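From: Tatu Kioko
To: jukano-neighbors
Date: 29 October 2023
Subject: Re: [jukano-neighbors] Fruit swap, last call

> Could everyone with trees please say what they'll have left
> by November? Last year we got 17 bags of lemons and
> one quince. I'd like to avoid that. Also, does anyone still
> have the folding table?

I was the quince. I stand by it.

This year the persimmons have gone berserk, so put me down for 3 boxes. They're the pointy kind, which means they will take the roof off your mouth if you eat them before they've gone to mush. Last fall I put up a sign saying so, and two grown adults bit into one right next to the sign. I'll make a bigger sign.

On the lemons: I don't think you can ban them, but you could ask people to bring lemons plus something else. The Tang Street swap does this and as far as I can tell it mostly produces lemons plus zucchini. Still, it's a change.

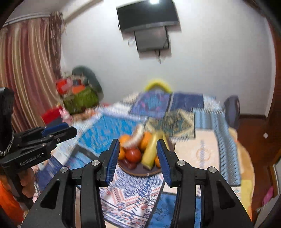 Plate of fruit.

I'd vote for plates again over the big bowls. With bowls everything soft ends up on the bottom, and then somebody has to deal with the bottom, and last year that was me.

The folding table is at my place, behind the bikes. One leg is iffy. The gate code for the Usov lot is still 1731 unless they've changed it, in which case go around by the laundromat and yell.

Has anybody got a use for windfall apples? They're past handing out, but fine for sauce if you own a knife and aren't squeamish.

Tatu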